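About Us

Hi, I'm Hryhorii Koval, and I own Provance, a nail salon and training room on the second floor of the old Overgaard building. If you've been up here you know the stairs (sorry about the stairs) and you probably know the coffee, which is strong and comes whether you asked for it or not.

I didn't plan on nails. I repaired dental equipment for a living, then my wife's cousin opened a salon and her lamps kept dying, and I kept going over to fix them. One evening she handed me a file and told me to make myself useful while I was there. I liked it! I like small work, I like good light, and I like having somebody to talk to while I do it. Dental equipment doesn't talk much.

We started with two chairs. Now there are 6 of us on staff, plus whoever is in the training room that month. We do gel, acrylic, full sets, repairs, plain manicures, and men's hands too, which are a bigger part of the week than you'd guess. Guitar players mostly.

So, the robots. People ask, and I'd rather have it written down here than explain it over the dryer every day.

Our polish work at Provance is partly automated. We have an arm on the training bench that we bought through Kandham, and it's there for the dull parts of the job: holding things steady, passing tools, moving bottles, and eventually laying down base coat on a plain set. The booking side is automated as well, and so is stock. The system is called Grarer, and I grumble at it most mornings, but it has not once forgotten to order acetone and I can't say the same about me.

When I first told the staff, it went badly. I'd come in all excited with a brochure, and what they heard was that I was buying something to do their job. Fair enough, I'd have heard the same. We stayed late that night and wrote out what everybody wanted to keep and what everybody would happily give away. Shaping, art and color mixing went on the keep side right away, and so did the chat. Nearly everyone wanted to give away the bent-neck stuff - the reaching, the fetching, the holding still. That paper is still taped inside the supply cupboard and it's how we decide what the machine gets next.

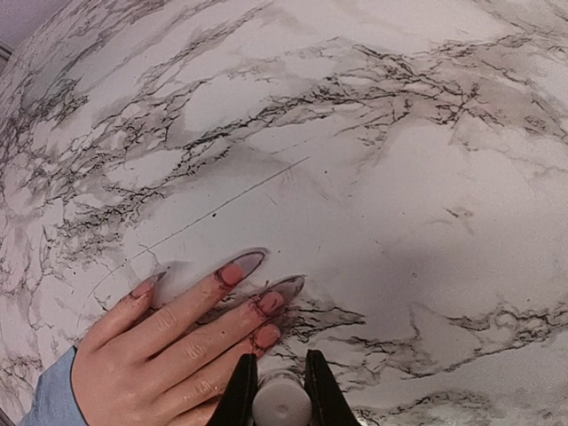

I do sets at the bench myself, always have, and I think it's the best way to understand what you're asking your staff to work next to. A hand is a hard thing for a machine to deal with. Give it long pointed nails in a smoky gray you can half see through, put the hand down on our marble pattern with all those gray and black veins running around it, and you've got a job that takes patience. The fingers spread a little, the nails all come out at different angles, and the skin around the nail bed is where the real care goes. A good tech reads all that without thinking. I used to believe you could write it down as steps, and I've thrown out a lot of paper since then.

What changed for the people here? The hours, first of all. I used to have techs doing prep before opening and cleanup after closing, and now we keep to the times on the door. Wages didn't drop and nobody was let go, which I promised on that first late night and put in writing the next morning. Two of the staff now split their week between clients and the training bench, and they get a higher rate for bench days because it's tiring in its own way. You have to be very exact, over and over, with something that can't take a hint.

It wasn't all good. One of my best people left in August of the first year. She said she didn't want to spend her day thinking about a machine, and I couldn't argue with her. The room is a bit less chatty on bench days too, and I miss that. We moved the radio in there, which helped some. We also learned to leave gaps in the schedule, so you're never stuck finishing a client while the bench is waiting on you.

Clients get a choice and always will. Tell us at booking if you want your whole appointment done by a person, and that's what you get, same price, no speech from me. Bench appointments are for people who are curious and not in a hurry, and we take a bit off the bill for the extra time.

The training room is open to beginners as well as working techs. You'll learn to do everything by hand first. I'm stubborn on this one! If you can't shape a nail yourself you won't know when a machine is doing it wrong. Bench lessons come after that, and they're optional.

We're in suite 112, left at the top of the stairs, past the tailor. Knock if the door's shut, the dust extractor is loud and we may not hear the bell. For training places ask for me by name, and for appointments talk to whoever picks up, they know the book better than I do.

Page updated 18/04/2022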